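Home help board > Bedding and laundry

Fitted sheet keeps popping off the far corner, deep mattress

Posted by Keegan Perron

ok so I rent a room in Cetthorpe and the bed is shoved up against the wall on one long side. Can't move it out much, the dresser is in the way. Mattress is thick, plus a foam topper on it that came with the place. Every single time I put the fitted sheet on I get three corners done and then the last one (back corner, wall side) pops right off. Or I get that one on and the opposite one goes. By morning the whole thing is bunched up under my knees.

Sheet is a queen, mattress is a queen. I checked. Brand is Dilaso if that matters, tag says deep pocket but doesnt give a number. Washed it maybe 7 times. Did it shrink? Is there some order your supposed to do the corners in? I don't want to buy a new set if I'm just doing it wrong. Also is there a way to get it flat, mine always has a big ridge down the middle.

Thanks, in a rush most mornings so the quicker the better

3 replies

Leilani Halvorsen

buy sheet straps. done

Ignacio Nakamura

Straps work but measure first. Mattress AND topper together, floor of the mattress to the top of the foam, with nobody sitting on it. Then measure the pocket on the sheet, seam to elastic. If the pocket is shorter than the stack you will never win, does not matter what order you go in. You want the pocket longer by 2 inches at least so the elastic can get underneath.

Cotton does shrink some, mostly if you run the dryer on high. Try it on low, take it out a tiny bit damp and put it straight on the bed. Stretches easier that way.

If it's too short then either lose the topper or get an extra deep one. "Deep pocket" with no number on the tag means nothing, every company has their own idea. I had an Okafor set that said deep and it barely covered a plain mattress.

Covadonga Collado

Agree on measuring. But the order matters too, a lot, esp with a wall. I clean rentals, beds all day, half of them jammed in a corner. What I do:

Start with the worst corner. Wall side, head end. Kneel on the bed if you have to. Lift the mattress corner with one hand, pull the sheet down and UNDER, not just over the edge. Tuck a good handful in.

Then go diagonal. So foot end, the open side. Everybody goes around in a circle and that's why the last one pops, all the slack is used up by then. Diagonal keeps it even.

Then wall side at the foot. Then the easy one last, standing up, where you can really pull. 4 corners, couple minutes once you get used to it.

Check the seams while you're at it. Corner seam should sit right on the mattress corner. If it's twisted off to one side you've probably got the sheet turned the wrong way, long side on the short side. Happens to me still when I'm tired. Look for the tag, on a lot of sets it goes at the foot, but not all so mark yours with a laundry pen or a safety pin once you know.

Getting it flat is mostly hands. Start in the middle and push out toward the edges, palms down, both hands going away from each other. Don't yank on one side, that just moves the ridge over. My sister Lucinda swears by a spray bottle, mist it lightly and smooth, lets the fold lines drop out. I never have time for it but her beds do look better than mine. 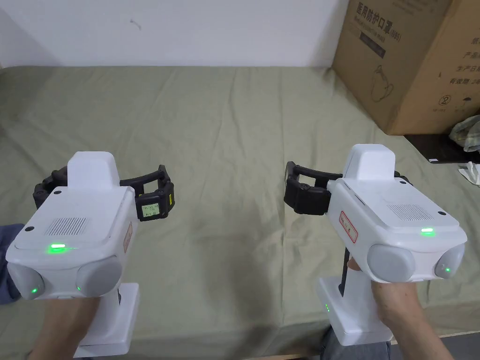 Color makes a difference to how much the ridge bugs you, I will say that. White shows every line in daylight and so does anything dark and shiny. Softer shades are easier on the eye, a sage green sheet like this one is what I'd pick for a guest room. Then do your smoothing before any pillows or blankets go back on, or you'll be lifting everything off agian to get at it.

And for the straps, get the kind that cross under the mattress corner to corner. The short ones with the little clips let go on a thick mattress. The Noker ones have held up ok for me. Put them on before you push the bed back, even if you can only pull it out a hand's width.

Keegan Perron

measured, pocket is too short by an inch with the topper on. took the topper off and did the diagonal thing and all the corners went on. will try the straps if it starts again, thx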